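Chapter 7
Reading the Proverbs

Most readers meet the book of Proverbs one verse at a time. A line is printed on a card, quoted at a graduation, or repeated by a parent. Read that way, each saying seems to stand alone and to apply everywhere. This chapter asks what changes when the sayings are read as part of a book.

By the end of the chapter you should be able to tell a proverb from a promise, explain what parallel lines are, and compare two sayings that seem to disagree.

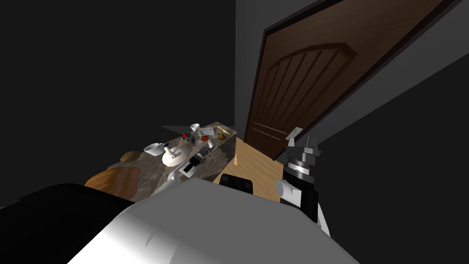 7.1 What Kind of Writing Is This?

The Hebrew word usually translated "proverb" is mashal. It covers a wider range than the English word does. A mashal can be a short saying, a comparison, a taunt, or a longer poem. The first nine chapters of Proverbs are mostly longer poems in which a parent speaks to a child. The short two-line sayings that people tend to remember begin in chapter 10.

First Kings 4:32 credits Solomon with 3,000 proverbs, far more than the book contains. Other names appear too. Chapter 30 is given to Agur, and chapter 31 opens with the words of King Lemuel, taught to him by his mother. Proverbs 25:1 says that the men of Hezekiah copied out some of the sayings. The book is a collection, and it says so.

A proverb describes how life usually goes. "A soft answer turns away wrath" (15:1) is sound advice, but most of us have given a soft answer and been shouted at anyway. The saying has not failed. It was never a guarantee.
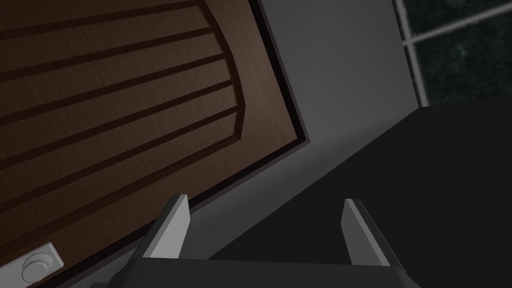 Edit Csonka takes a different view. In her lectures at Katona she argued that teachers are too quick to say "usually," and that students come away thinking the proverbs are only common sense. The writers, she said, believed that God had built the world in a certain way, and a reader who softens every line will miss that.

Her warning is a fair one. The sayings do rest on a belief about God, and 1:7 states it openly: "The fear of the Lord is the beginning of knowledge." Keep both points in mind as you work through the chapter.

7.2 Sayings That Disagree

The best-known case is Proverbs 26:4–5. The first verse says not to answer a fool according to his folly. The next verse says to answer him. The two were placed side by side on purpose — no copyist could have missed it — and the reader has to decide which one fits the moment. 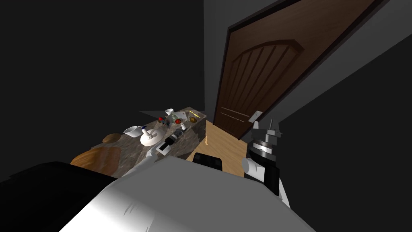
Other pairs are farther apart. Proverbs 10:15 calls a rich man's wealth his strong city. Proverbs 11:28 says that whoever trusts in riches will fall. One reports what money does for people, and the other judges what they do with it. Section 7.4 returns to this pair along with the sayings on poverty.

Before You Read On

Read Proverbs 10 in one sitting, preferably aloud. Mark each verse in which the second line says the opposite of the first. Then choose one verse and write a paragraph on a situation where it would be poor advice. Keep the paragraph, as you will need it for the exercise in Section 7.5.

Key terms: mashal, parallelism, wisdom literature, fear of the Lord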